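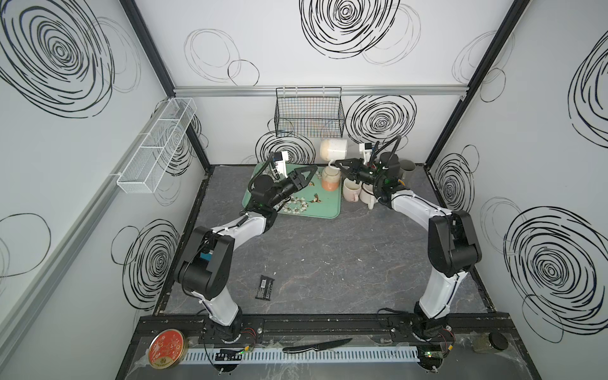 Pomoder Serving Tray, Rectangular, Mint Green

Item no. 344
In stock at our Condham warehouse

The Pomoder is a simple tray for every day. It has rounded corners, so it is comfortable to carry against the body and it does not scratch the wall when you pass through a narrow door. Many of our customers use it for breakfast, others keep it in the hall for keys and letters. Both are good uses.

The tray is pressed in one piece. The colour goes through the whole material and is not a paint, therefore small scratches are not so easy to notice. The underside has a fine texture which helps the tray to stay in place on a smooth table. On a tablecloth it will slide a little, as most trays do.

Details
Shape: rectangular, rounded corners
Colour: mint green (cream and dark blue will come again in July)
Length: 61 cm with the rim
Sold: one by one, or in a set of 6
Guarantee: 5 years for home use

Cleaning
Wash by hand with warm water and a soft sponge. You can also put it in the dishwasher on the upper level, if your machine is wide enough – please measure before you order. Do not use steel wool. Tea and beetroot can leave a mark when they stay overnight. A spoon of baking soda with some water will remove most of it.

Please do not put the tray in an oven or on a hot plate. Hot cups and teapots are no problem, but a pan which comes directly from the cooker needs a mat under it.

For cafés and guest houses
The trays from one set stack well and take little space on a shelf. We can deliver larger orders on a pallet, and for these the price is lower. Write to us with the number you need and the postcode. The guarantee for business use is shorter, please ask for the conditions.

Goes well with
Wanigasekara tea glasses, set of 6
Peden linen napkins, natural
Peden tray cloth, washable

Delivery and return
Orders are sent from Condham on working days. If the colour does not suit your kitchen, you may send the tray back unused in its carton. On a screen the mint can look more blue than it is in daylight.

Page last changed: January 9, 2024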